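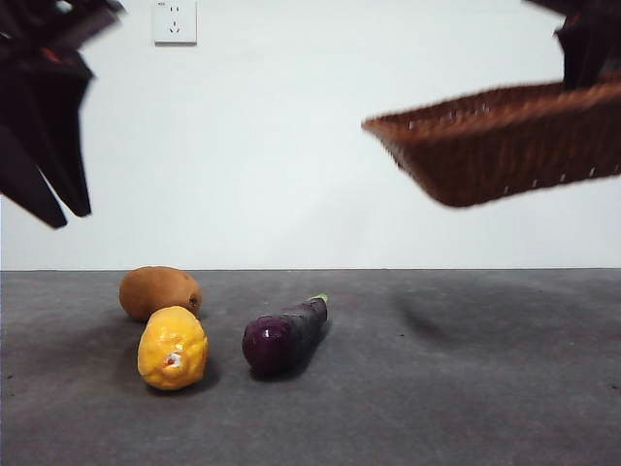
3.2 What we spent, and what we'd spend again

I should say at the start that I wrote our first equipment budget in an afternoon in June, and it shows. Nearly all of the money went on the two arms. Grippers got a single line, and spare fingers didn't get a line at all (Margit Halász spotted that one, bless her, but only after the order had gone in to Prundbridge). Fingertips wear, they get knocked, and you want a second set on the shelf before you need it. We now put 5 spare pairs in every plan and I'd fight anyone who tried to take them out!

The next surprise was lead time. Daster quoted us four weeks for the gripper mounts, Baloch quoted 30 days for something very similar, and we went with Baloch mostly because their drawings were easier to read. I can't defend that as a method, but the mounts fitted first time and I'd order from them again.

Figure 4. Basket and produce task, fixed camera.
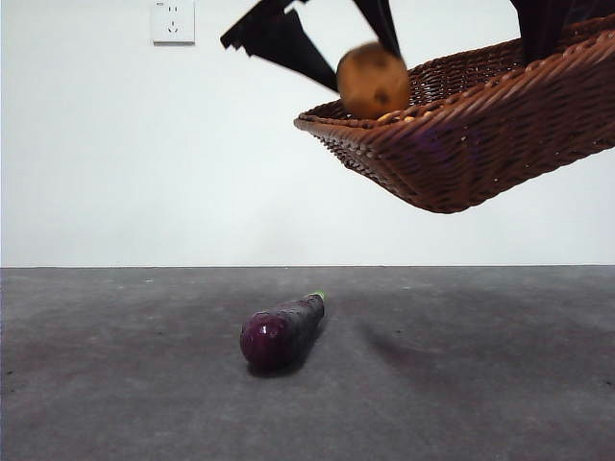 Props are the cheap end of all this, and I'd still give them their own line. Fruit and veg go off, so you're forever buying more, and a new aubergine is never quite the shape of the old one. Baskets last longer, though a woven one has some give in it and we'd like a few of the same kind put by in case the shop stops selling them. We set aside 400 euros a year for the lot, groceries included, and the finance office has got used to the receipts.

Then there's software. The Wisero licence is paid per arm, a detail I had missed completely, so a two-arm bench costs double what I'd pencilled in. If you're planning a bench like ours, ask that question before you ask about discounts. Ask about support too: ours covers the arms but leaves out anything bolted to the end of them, and on our bench the bolted-on bits are where most of the trouble starts. The full list of costs, with my original guesses left in next to them, is in Appendix B.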